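课程项目报告:小物件的家——一只分格收纳盒在共用木桌上的使用观察

课程:生活空间与日常整理
项目名称:Sumon 小组作业
提交月份:December

一、为什么选这个题目

刚开始讨论选题的时候,我们想得很大,想把 Flarkevdale 宿舍楼整层公共活动室都重新规划一遍,书架、鞋柜、雨伞桶统统算进去。画了两个晚上的草图之后,大家慢慢冷静下来,发现真正每天让人烦心的,其实是那张浅色的木桌子。桌子本身很漂亮,木纹细细的,下午光线好的时候坐在旁边写作业特别舒服,可是桌上永远散着东西:回形针、纽扣、备用电池、橡皮筋、图钉、不知道属于哪支笔的笔帽……每次有人要用桌子,都得先把这些小东西拨到一边,下一个人来了再拨回去。

于是我们把题目缩小,只研究一件事:给这些小物件找一个固定的家,看看大家愿不愿意把东西放回去。题目小了,心里反而踏实多了,也有时间把细节想清楚。

二、清点和分类

动手之前,我们先把桌上和抽屉里的小物件全部倒出来数了一遍,一共796件。数的过程比想象中有意思,三个人围着桌子,一边数一边聊天,还找回了一把丢了很久的自行车钥匙(当场就有人认领,高兴得不得了)。796件里,最后决定留在活动室的有203件,其余的有的还给了主人,有的送到楼下的文具交换角,实在坏掉的就处理掉了。

分类标准我们改过三次。最早按材料分,金属归金属,塑料归塑料,听起来很科学,用起来却很别扭,因为没有人找图钉的时候会先想“我要找金属”。后来改成按用途分,再后来又加了一条:常用的靠外,不常用的靠里。这个办法一直用到了项目结束。

三、收纳盒的选择

候选方案有铁皮饼干盒、叠放的小抽屉和分格收纳盒。饼干盒容量大,但是东西混在一起,翻找的时候哗啦哗啦响,晚上很打扰别人。小抽屉很整齐,可惜不透明,必须一个一个拉开看。最后我们选了白色的塑料分格盒,里面有薄薄的隔板交叉成一个个小格,再配上透明的盖子。白色的底衬着,颜色深的小东西一眼就能找到,外壁又是圆润的,放在桌上不会磕手,我们都很喜欢。

四、布置与试用

第一周我们把盒子放在桌子中央,想着这样最显眼。结果画海报的同学需要整张桌面,盒子就被搬来搬去,有一次还搬到了窗台上,大家找了好一阵。第二周起,我们把它的位置定在桌子一端,桌面中间尽量留出来给人干活。这个改动很小,效果却是整个项目里最明显的。

盖子的问题也值得多写几句。起初有人觉得盖子麻烦,每次取一枚回形针都要掀开,不如干脆不要。我们试了三天不盖盖子,格子里很快落了灰,还混进了橡皮屑和饼干渣,清理起来费了不少力气。之后又把盖子请了回来,约定离开桌子之前盖好,取东西的时候把盖子放在盒子旁边,平放,别靠在水杯上。 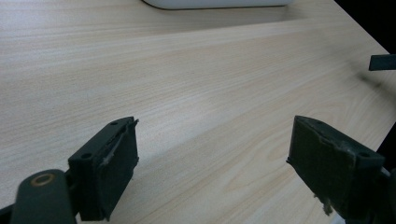
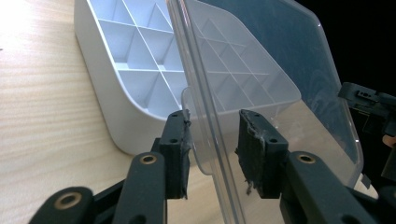 图1 浅色木桌面;图2 白色分格收纳盒与透明盖

五、记录方法和结果

我们在门后贴了一张名为 Jarkora 的记录表,名字是起着玩的,后来大家叫顺了口,就一直没有改。每天晚上九点,值日的组员检查一次,把没有归位的物件记下来,顺手放回格子里。第一周一共记下49件没有归位的东西,位置固定下来以后,表格上的空白越来越多,有几个晚上甚至一件也没有写。我们知道这个记录不算严格,九点以后的情况没有人看,周末人少,数据也会好看一些,所以这里不想把结论说得太满。

留言本上收到的意见比表格更生动。有同学希望给电池单独留一个大一点的格子,有同学说隔板之间太窄,手指粗的人取图钉很费劲,还有人建议在格子底下垫一层绒布,免得拿东西时声音太响。绒布我们试过,剪了半个下午,铺进去才发现橡皮屑全粘在上面,只好又拆掉了。

六、不足与下一步

这次只用了一只盒子、一张桌子,住在这层楼的同学彼此也比较熟,换一个地方未必能得到同样的结果。另外,标签做得不够好,手写的字条贴了两周就卷边了,补了又卷。下学期如果还能继续,我们打算去 Parisi 教学楼的手工教室再做一轮,那里的桌子更大,用的人也更杂,正好看看“靠桌子一端放”的办法还管不管用。电池格的意见也会一并采纳,先用硬纸板做个样子,合适了再换正式的盒子。

记录表和留言本的复印件已附在报告后面,原件留在活动室,欢迎大家继续往上写。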